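### 4. Setting up for a poetry reading

Now for the fun part! Once your event is saved in Skusum, give yourself a quiet half hour before the doors open.

1. Open **Readings** and add your poets in speaking order.
2. Set each slot to 16 minutes - poets do love one more poem.

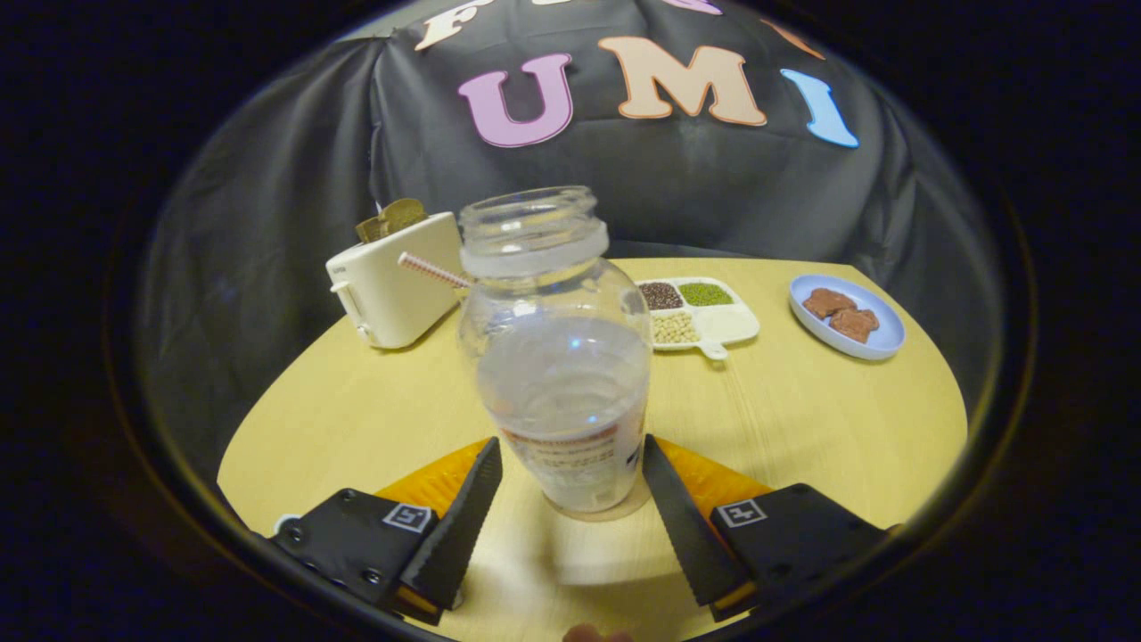

*Clear plastic jar on a round table.*

3. Enter your seat count (70 at most on the basic plan).

**Caution:** changing the order after check-in resets the signing line.
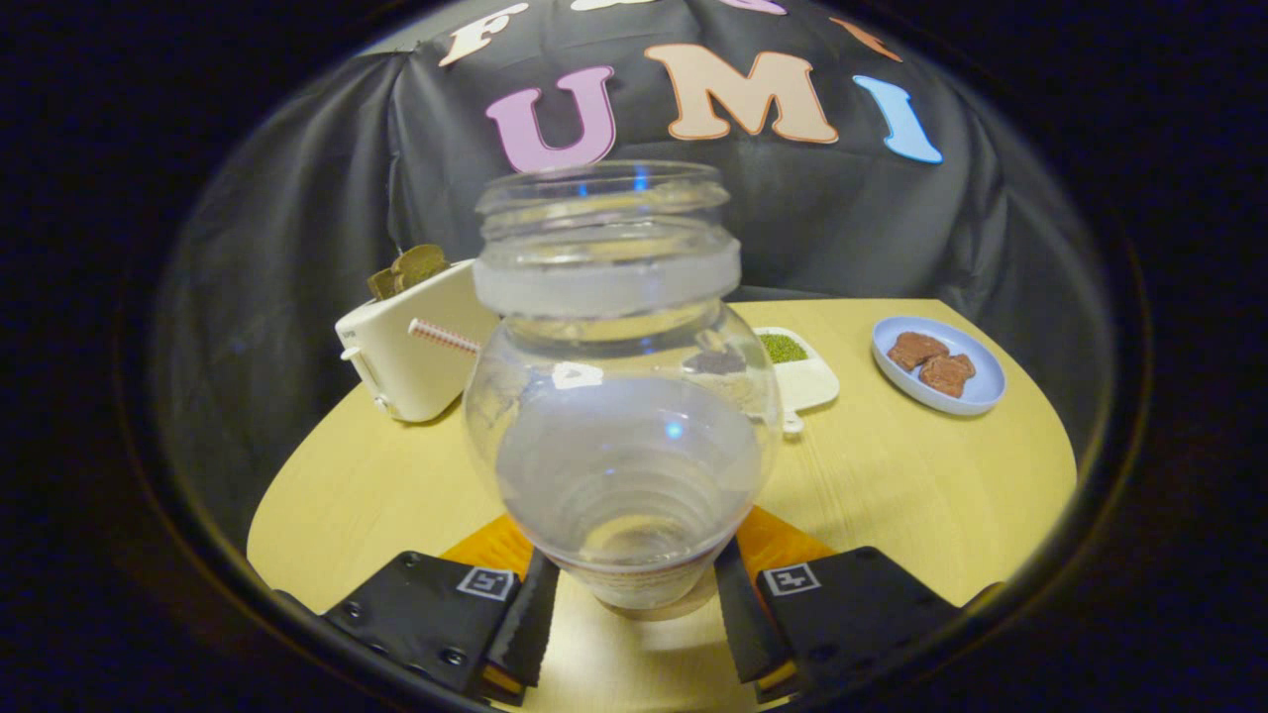 4. Press **Print Programs** and read one copy through for misspelled titles.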